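Bellstead Naturalists Board > Birds > Winter roost counts at Hereck marsh

marshwalker
Posted 09/12/2020
I have the rook and jackdaw numbers from the Hereck roost. The count came to 226 birds, both species together. Last October it was higher, but we had more people out then and they stayed until full dark. My question is whether the jackdaws are moving over to the poplars at Gekunbridge. Has anyone been there at dusk lately?

tallgrass_77
I go past Gekunbridge most evenings. There are jackdaws in the poplars but I wouldn't call it a roost. They gather, make noise for 20 minutes and leave toward the east. I think it's a staging spot and they end up at Hereck with the rest.

pondedge
I don't agree. East from the poplars takes them away from Hereck, unless they loop back over the river. I have watched them go over Murthy farm and keep going. There must be another roost out that way.

tallgrass_77
They do loop back. I've seen it twice from the bridge. In wind they stay low and follow the river, so you would miss them from the farm side.

marshwalker
Twice isn't a lot. Could both be true? Some come back along the river and some go on past Murthy.

quillback
Possible, but jackdaws are in pairs all year and the pairs tend to stay with the same flock. I would expect a group to go one way or the other on a given night. What changes it is food. When the stubble at Murthy was plowed, the birds feeding there had to go somewhere else, and the shortest flight home may not be Hereck any more.

pondedge
That fits what I saw. The field was plowed before I started noticing them go over.

marshwalker
OK. I went back through my old notebooks last night to compare years.

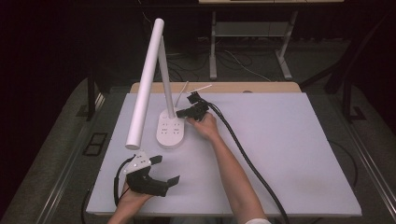

The early pages only give a total, with no split between rooks and jackdaws, so they don't help much with this. The later ones have arrival times, and the first jackdaws used to come in 15 minutes before the rooks. This year they came in together. I don't know if that means anything.

quillback
It could mean they joined up at a feeding site. Were they calling on the way in?

marshwalker
Jackdaws yes, rooks hardly at all.

tallgrass_77
I can stand on the bridge if pondedge takes the farm track. We'd need to start 30 minutes before sunset and write down direction for each flock.

pondedge
Fine with me. I still say they go east.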